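The second life of the home economics room

5 min read
Share 60
Comments 2

Horton is a rail town without much rail left. The grain siding closed, the bakery followed, and the high school at the top of Statley Road has lost students most years since. What it has kept is its cooking room, built when every girl in Year 8 learned white sauce and the boys were sent next door to woodwork.

Colm Hayes has taught there for most of his working life. When he started, the course was called home science. Then it was home economics, then food technology, and for one unhappy stretch it was folded into a subject called Living Skills that also covered tax returns. The name on the timetable now is Food Studies, and it is open to anyone from Year 9 up.

"The recipes changed less than the names did," Hayes says. "We still do a soup in first term. They still cut the onion too big."

Across the state's smaller schools, cooking has been one of the easier subjects to drop. Ingredients cost money, classes have to be kept small for safety, and a teacher trained in it is hard to replace. At McGrath, an hour's drive south, the school stopped offering it when Josefien Verstraete retired. She had given notice in August so there would be time to advertise. There were no applicants.

Verstraete thinks the loss shows up later, in share houses and first flats. Former students still stop her in the supermarket to ask how long rice keeps, or what can be done with half a cabbage. She writes the answers on the back of their shopping lists.
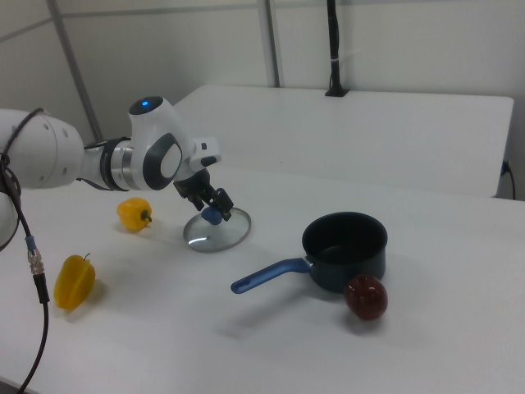 What does a student need to know by the end of a first year of cooking? Enough to feed two people for a week on a fixed budget, which at Horton means planning five dinners, shopping for them and using the leftovers for lunch.

That assignment is the centre of the Horton course. Students are marked on the plan, the receipt and one dish cooked in class. Mio Sakamoto, now in Year 11, built hers on lentils and eggs and came in well under. Lorcan Costello spent most of his on a leg of lamb and ate it, in various forms, until the end of the week. Both passed.

The school has 331 students and some 60 of them take the subject. Hayes would like more, but the room won't hold them. The ovens are old, and parts have to be ordered in from the city.

He plans to teach two more years. The position will be advertised early, with housing attached, and he has offered to stay on for a term with whoever gets it.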